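# Questions people ask me about the Siege of Lestden walk

I've been leading this walk since I moved here, and the same questions land in my inbox every May. I've put my answers in one place. If yours isn't covered, drop me a line and I'll have a go.

## Was there really a siege?

Yes, though it was a small one! It belongs to the civil war of the 1640s, when a Parliamentarian force under a Captain Mellow sat outside the town for 61 days. The garrison had 40 men, plus whichever townsfolk could be talked into carrying water up to the wall. You won't find it in the big general histories. I think it got lost behind the larger fights that summer.

## Who won?

Depends who you ask. The town opened its gates, so on paper Mellow did. But the terms were very generous (the garrison marched out with their colours and their horses) and he'd gone again within the month. My own view is that he was short of powder and wanted to be elsewhere. Halima Okeke, who leads the walk when I'm away, thinks he'd been paid off, and we've been arguing over it for years.

## What should I bring?

Proper shoes, a coat, and something to eat and drink. There's no café between the church and the river.

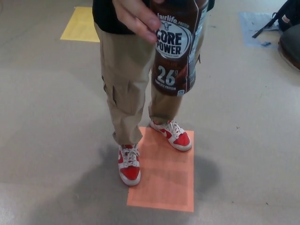
*Core Power chocolate shake, 26g of protein.*

We stop for a snack at the old gatehouse, halfway round. Please take your rubbish home with you.

## Did they really melt down the church bells for shot?

I'd love to say yes. The story first turns up in a Victorian guidebook, and the churchwardens' accounts have them paying for new bell ropes the following spring, which would be an odd thing to buy with no bells. You'd want lead for musket balls anyway. There *is* a gap in the roof accounts, so perhaps some lead came off the north aisle — I can't prove it.

## Who was "the Hungarian"?

My favourite question. The town's pay list has a gunner written down as "Barany", and Edit Borbély kindly wrote to me to say it could well be the surname Bárány, which means lamb. Plenty of soldiers who had fought in the German wars ended up over here, so it isn't far-fetched. He's paid for nine weeks and then drops off the list. If you come across him anywhere else, please, please tell me!

## How long is the walk, and is it hard going?

It's 2560 metres from start to finish and takes me 70 minutes with all the talking. Mostly flat, apart from the steps by the gatehouse. Wheelchairs and pushchairs can use the lane and meet us at the top.

## Are dogs allowed?

On a lead, yes. There are sheep in the field where Mellow had his guns.

## Where can I read more?

Start with the Cekar pamphlet, which prints the pay list and both surrender letters in full. It's out of print, but the library has two copies and one of them can be borrowed. Skip the map at the back — it has the river on the wrong side of the mill.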